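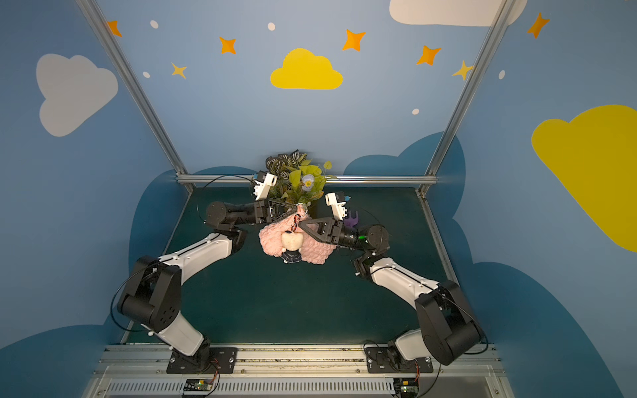 Cameron Tennant has sold accessories to gift shops for most of a working life, and the first thing I wanted to know was why anyone needs to hang a doll on a bag.

"Need is a strong word," Tennant said. "Do you need a necktie?"

I had gone to the Arorside showroom expecting to be talked into something. The company carries pouches, bag charms and artificial flowers, and its winter list runs to 200 items. Tennant says customers want "small things with some personality." I said that sounded like a sign over a cash register. Tennant laughed but didn't take it back.

We started with the charms, the fluffy kind with a little face and a great deal of hair. I asked how long the hair lasts after a month of bus seats and grocery carts.

"It flattens. You brush it out with your fingers."

And when that stops working?

"Then it's an old doll. People keep those too."

The markup was a shorter conversation. Tennant wouldn't give me one, other than to say that Jardine, the chain that takes most of the charms, "does fine on them." 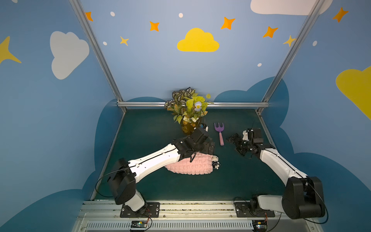 Flowers that don't need you

I have never liked artificial plants. They get dusty, and the dust is the one thing about them that looks real. Tennant has heard this before and blames the owners.

"You wash a real plant's leaves. Why wouldn't you wash these?"

I pointed out that most people buy them to avoid exactly that sort of chore. Tennant allowed that this was fair, then told me about a hotel in Stetamdale that ordered 4000 stems and sent back 200 in December for being the wrong white. I'm still not sure whose side that story is on. 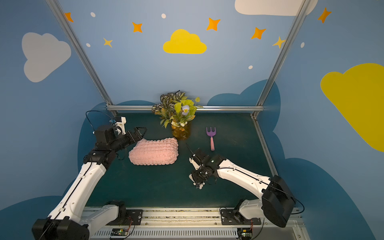 My own test for a fake arrangement is whether I'd walk past it without stopping. Most fail because somebody has tried too hard with the colors. I was prepared to be kinder about a short amber glass vase, with striped leaves packed in tight and a pale flower off to one side. The bright yellow-green leaves gave it away for me. Tennant thinks they are the best part.

"Dark leaves by themselves look like a dentist's office," Tennant said. "You want something that wakes it up."

The pouches are where we came closest to agreeing. I carry a plain one from Tullel that I've had for years, and I asked what all that puckering does for a person besides collect crumbs.

"It's soft. It gives a little when you stuff it."

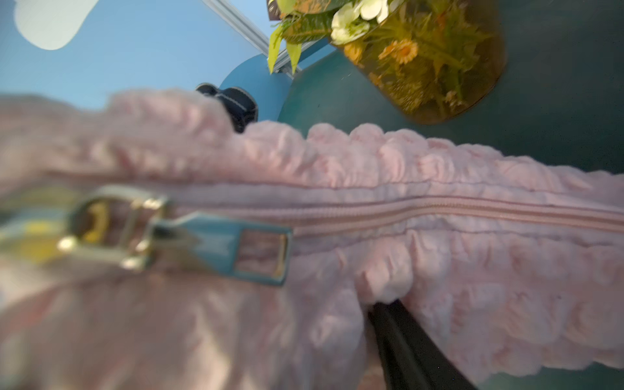
So does a sock, I said. Tennant suggested I try keeping my pens in a sock. The zipper, by this account, matters more than the cloth, and shoppers hardly ever check it. They squeeze the bag, look at the color and go pay. Tennant runs a zipper back and forth ten times before ordering a style, and has turned down a few that stuck on the ninth.

I asked whether the pink would still be selling next year.

"Ask me next year. I said it was finished two years ago, and I was wrong."

I left without buying anything, though I did run my own zipper back and forth in the parking lot. It stuck on the fourth pull.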